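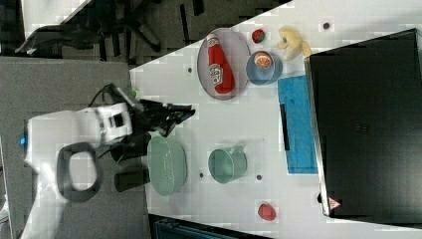
Ketchup on a plate, half an orange in a bowl.

Slide 1. Title up, lights down a little. Wait for the back rows.

Morning. I was asked to talk about food date labels and why throwing out less food is easy. I don't think it's easy, and I don't think the labels are the whole story, so whoever booked me may want their money back.

Slide 2. The claim
You've all heard it: households waste food because they misread the date. Fix the wording and the waste drops. I believed this for years. I put it in a leaflet. Muthu Nadar still has a box of those leaflets if anyone wants one.

Ask the room: who threw something out this week? Hands. Keep them up if it was the date that decided it. (Most hands go down. If they don't, skip to slide 4 and be humble.)

Slide 3. The Skedmont diaries
In February we asked households in Skedmont to write down what they binned and why. We got 3669 entries. Say the number once and move on, people start writing it down as if it proves something. These are diaries. People tidy up their diaries. Edem Sarpong read every page and thinks the Thursday entries were mostly written on Sunday night.

What we can say: the date comes up, but so does "forgot it was there," "kids wouldn't touch it," and "smelled funny." My favorite reads, in full, "soup, long story."

Slide 4. Condiments and cut fruit
A sauce bottle can sit in a door for months and people will defend it. Cut fruit gets a day, maybe, before somebody makes a face. Cut fruit has no date on it once it's out of the peel. So which label are we fixing?

Slide 5. The app
Zorkell sent me their fridge reminder app to try. It pinged me at 6 p.m. about yogurt I had eaten. I'm told the new version is better — I was told that about the old one too. Two of our households used it, and two is not a trial, whatever the sales deck says.

Slide 6. What I'd do with the money
Smaller packs at the same price per pound. Ariel Macapagal will say stores won't do it. Let her say it, she's worked in stores and I haven't.
Then a longer study where somebody weighs the trash. Stefaniia Boiko has a costed plan. It isn't cheap.

Slide 7. Questions
If Ayane Yokoyama asks about eggs, the answer is still that I don't know.
Finish by 10:40, the room is booked.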